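Chapter 4
Round Things: Circles at Home, at Work, and Underfoot

Before you start
You should be able to multiply decimals, square a number, and use a ruler marked in both inches and centimeters. You will need string, scissors, a few cans or jars from the kitchen, and a calculator with a pi key if you have one.

In this chapter you will
measure the distance around a circle and the distance across it
find the number that ties those two distances together
work out the area of a tabletop, a pizza, and a pond
decide when a circle is the right shape for a job and when it isn't

Words to know
center, radius, diameter, circumference, pi, chord, arc, sector

4.0 Opening: The table problem

A furniture shop in the town of Probert sells two tables at the same price. One is square and the other is round. The square one measures 36 inches along each side. The round one measures 36 inches across at its widest point. They look like a fair match on the price tag, and plenty of shoppers would say they are the same size. They aren't! If you laid the round top over the square one, the four corners of the square would stick out all around it. How much tabletop do you give up when you choose the round one? More than a fifth of it, and by the end of section 4.3 you will be able to show why with one line of work.

But the round table has something going for it too. Walk past a square table in a small kitchen and sooner or later you will catch your hip on a corner. A round table has no corners to catch. Everyone who sits at it is the same distance from the middle, so the salt can be put in one spot and reached equally well from every chair. That fact, that every point on the edge is the same distance from the center, is the whole definition of a circle. It sounds too simple to be useful, and yet everything else in this chapter grows out of it.

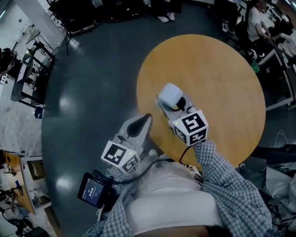
Figure 4.1 A round wooden tabletop. Its edge is a circle.

Think about how you would find the center of a table like that if it wasn't marked. With a square you can stretch a string from corner to corner, do it again the other way, and put your finger where the strings cross. A circle gives you no corners to start from. Carpenters have a lovely trick for it, which uses nothing but a straight line drawn across the circle (a chord) and a right angle. You will try it yourself in section 4.2, on a paper plate, and it works on any circle you can get your hands on.

Circles that were there before us

People were drawing circles long before they had a formula for them. Tie a cord to a stake, hold the other end tight, walk all the way around, and you have one. The farmers in our Momine Valley problems use this method to lay out round threshing floors, with a cord 20 feet long. You will meet them again in section 4.3, where they want to know how much ground their floor covers and how much stone they need for the border. Notice that those are two different questions. The border goes around the circle, so it is a length, and it is measured in feet. The ground is inside the circle, so it is an area, and it is measured in square feet. Mixing them up is the most common mistake in the chapter, so keep asking yourself: am I going around it, or am I covering it?

Nature makes circles as well. Drop a pebble in a still pond and the ripples move out at the same speed in every direction, so each one is a circle with the pebble at its center. Cut across a carrot and you get a shape that is close to a circle, although it is never perfect. We will talk about what "close" means when we get to measuring.

Try it now: The string and the can

1. Find a can. Wrap a piece of string once around it and cut the string where it meets itself.
2. Straighten the string out. See how many times it will stretch across the top of the can, from edge to edge through the middle.
3. Write down your answer, including the leftover piece as best you can judge it.
4. Do the same with a jar lid, then with the biggest pot in your kitchen.

Compare your answers. What do you notice? Does the size of the circle seem to matter?

Looking ahead

In the chapter project, you will plan a round garden for the village of Natov. The garden has to cover 900 square feet, with a path around the outside and a bench that follows the curve. You choose the plants, but the math will choose the radius. Keep your string results from today somewhere safe, as you will need them in the first lesson.

4.1 Around and Across

Take out the piece of string you cut for the can.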